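Larosus says its repair plan will save you money. Read page two first

10/29/23

Larosus, the Drurine company that sells phones, tablets and small kitchen electronics, will start charging for repairs by subscription in November. For $111 a year, the company says, a customer can send in as many broken items as they like.

That sounds generous until you get to the second page of the terms. Screens are covered once. Batteries are covered if they fail, but "reduced capacity" does not count as failing, and the terms never say where one ends and the other begins. Anything older than three years is left out, so the plan stops right about when most people start needing it.

The company announced the change at its Drurine office on Thursday, in a talk that was long on the word "freedom" and short on prices. It did say that 851 customers had tried the plan in a trial run in Kashindye, and that they were "overwhelmingly satisfied." It did not say how many of them had sent anything in. A person who pays for a year and never breaks a phone may well be satisfied, in a quiet sort of way.

Under the old system, a customer paid per job. A new tablet screen cost $173, parts and labor, and the part was sold separately to anyone who wanted to do the work at home. The separate parts go off sale when the plan begins. Larosus calls this "simplifying the store."

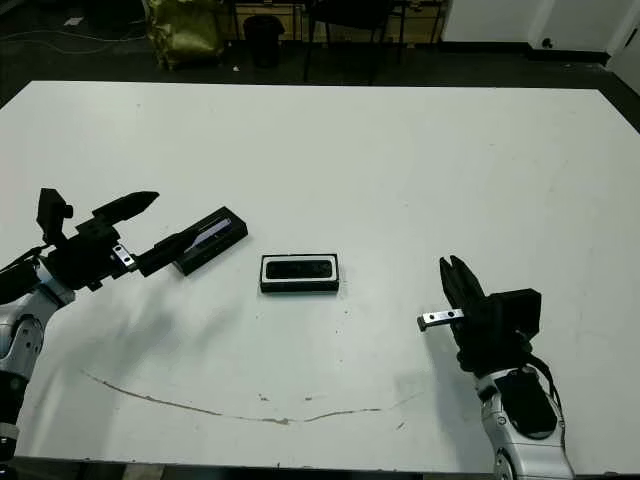

Didau, the repair shop chain with branches in Drurine and Kashindye, said in a written reply that it had been given less than a month's warning and would run out of Larosus screens before the end of the year. After that it expects to turn customers away or use parts pulled from dead units. The chain also said it had asked whether shops could sign up to buy parts in bulk and was told the idea was "under review." It got the same answer to the same question last spring.

Didau has its own reasons to complain, of course. It charges $227 for a Larosus tablet screen, well above the company's own old price, and it would lose that work. But its point about parts is easy to check: the November price list is already on the Larosus website, and the parts section is gone.

Customers who bought a device before the plan starts can still pay per job until their warranty runs out. They have to ask for that option by phone, as the online form only offers the subscription. The plan renews by itself each year unless it is canceled in writing 30 days ahead.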